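Why Do Pine Tables Turn Orange?
Project report by Efren Magbanua
April 20, 2024

My grandmother's kitchen table is the color of a pumpkin pie, and my mom swears it was almost white when they bought it. That was the start of this project. I wanted to know how fast pine changes color in sunlight, and whether the stuff you put on it makes any difference.

I'm not a wood person, or I wasn't in February when I picked the topic. My first week was mostly reading. Wood has something in it called lignin, which is sort of the glue that holds the fibers together, and ultraviolet light breaks it down. The leftovers of that reaction are yellowish and brownish. Pine also has a lot of resin, and that darkens too. So you get two things going on at once, and I couldn't separate them with what I had at home - that would be a nice project for somebody with a real lab.

I bought one long pine board from Skovberg, the lumber place out by the highway, and had them cut it into 9 pieces so they'd all come from the same tree. Then I sanded every piece with 120 grit paper. My arms hurt for two days! Three pieces stayed bare, three got a clear oil called Plilach, and three got a water-based varnish from Skaser that says UV protection on the can. One of each went in the south window, one of each went on a shelf across the room, and one of each went in a shoebox in my closet.

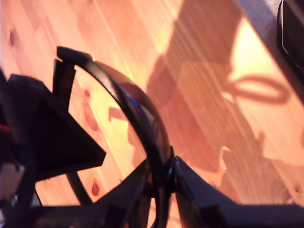
For measuring color I used a gray card and a free phone app that gives you a yellow value from 0 to 100, where higher means more yellow. It isn't a scientific instrument, and the numbers jumped around if a cloud went by, so I ended up taking all my readings after dark under the same desk lamp. I wish I'd done that from the start. I threw out the whole first set because of it, which hurt.

By the end the window pieces had been through roughly 300 hours of daylight. The bare one changed the most, no contest. You could see it without the app, especially along the strip where I'd put masking tape as a cover. When I peeled the tape off there was a pale stripe with a really sharp edge. The varnished piece changed less, but it did change. The oiled one surprised me because it looked darker on day one, just from the oil, and then kept going.

The shelf pieces moved a little and the shoebox pieces hardly at all, except for the oiled one, which got a bit more yellow even in the dark. Ms. Salazar thinks the oil itself yellows as it cures. I found two articles that say the same thing about linseed oil, but the Plilach can doesn't list what's in it, so I'm leaving that as a maybe.

Biggest problem with all this: one piece per condition is not enough. If one of them had a weird streak of resin in it, I'd never know. Next time I'd use a longer board and cut more pieces, and I'd try a window with UV film on it too. The tape-striped piece is on my grandmother's windowsill now, and she wants to see how long it takes for the stripe to catch up.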